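# Wo braucht ein Roboter seine Augen?

Halt dir mal eine Hand dicht vors Gesicht und versuche, mit der anderen einen Stift zu nehmen. Ganz schön knifflig! Roboter haben dasselbe Problem. Deshalb probieren Settimio Greco und Kosmas Giannakopoulos aus, welche Kamera beim Greifen am besten hilft. Ihr Roboter heißt Clava und wohnt im Computer: Er ist nachgebaut wie in einem Videospiel. Man nennt so etwas eine Simulation.

Die erste Kamera sitzt ganz nah am Greifer. Sie schaut an den Fingern entlang nach vorn und sieht jede kleine Rille. Super zum Zielen!
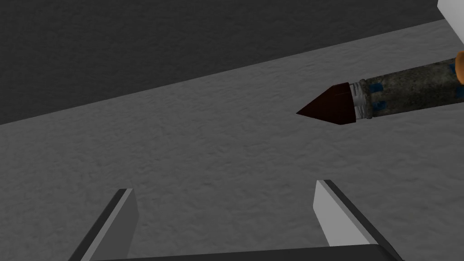 *Zwei Finger, weit gespreizt, und ein Ding mit dunkler Spitze: der Blick aus der Nähe.*

Aber wo ist der andere Arm? Und was steht sonst noch herum? Dafür gibt es die zweite Kamera. Sie schaut von oben über den Körper des Roboters, fast so wie du, wenn du an dir hinunterblickst. Beide Arme passen ins Bild, und ein großes Stück der Umgebung gleich mit.
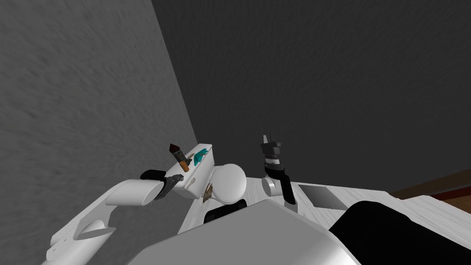 **Warum nimmt man nicht einfach nur die Kamera von oben?**

Von oben verdeckt der Greifer oft genau die Stelle, die er anfassen soll. Außerdem sind kleine Sachen von weitem schwer zu erkennen.

Kosmas lässt Clava deshalb 18 Mal greifen: einmal mit der nahen Kamera, dann mit der fernen, dann mit beiden zusammen und wieder von vorn. Settimio schreibt auf, wie weit die Finger danebenliegen. Und wenn mal etwas umfällt? Macht nichts – ein Klick, und alles steht wieder an seinem Platz!
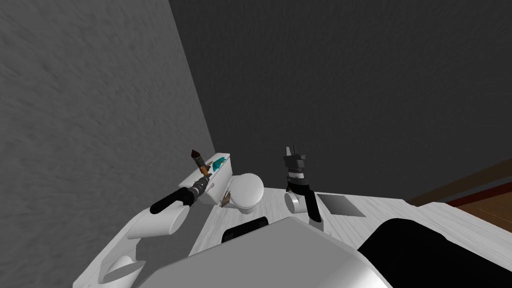 *Der linke Greifer hält die Bürste, der rechte ist frei.*

Probier es selbst: Leg fünf Stifte auf den Tisch, kneif ein Auge zu und nimm sie nacheinander hoch. Danach noch einmal mit beiden Augen. Merkst du den Unterschied?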